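Office Interiors 2: Reading a Room
Handout for Session 4
Instructor: Maritza Cáceres, Milside Evening School

Please read these notes before the class and bring a pencil, a tape measure and your floor plan of the Veneck building. We will work in pairs. If you missed Session 3, copy the symbols list from a classmate, I will not repeat it.

1. Begin with the ceiling

Most students draw the desks first. I ask you to begin with the ceiling, and to draw it on its own sheet. Professionals call this sheet the reflected ceiling plan. It shows the ceiling as if the floor was a mirror and you are looking down into it, so left stays left and right stays right.

On this sheet you mark all light fixtures, beams, air grilles, sensors and sprinklers. Use a simple rectangle for a long fixture and a small circle for a round device. If you are not sure what a device is, write a question mark beside it and ask the building manager later. Do not guess. In the Plokcombe exercise two students marked a speaker as a smoke detector, and the mistake stayed in the drawing until July.

Note also where the ceiling changes its level. A coffered part, with recessed areas between beams, needs a dashed line for each edge.

2. Glass partitions

A glass wall divides the sound but lets the daylight pass to the inner part of the office. On the plan it is drawn as two thin lines, with a short mark for each mullion — the vertical bar between two panes. White, thin mullions look light and go well with a white ceiling. Before you choose a place for a fixture, check how it will stand in relation to the glass, for it can make a reflection.

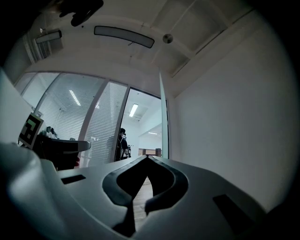
3. The floor

Light wooden planks make a room brighter, but they show every scratch from the chairs. Write down the direction of the planks with an arrow. For our exercise the ceiling grid is 600 mm, and you can use it to check your floor measures.

4. Homework

Draw the ceiling plan of one room you know well, at home or at work. Add a half page of text about the light in the morning and in the evening. Reading: Sánchez, chapter 2, the part on partitions. Hand in your work on March 10, 2023, in room 255.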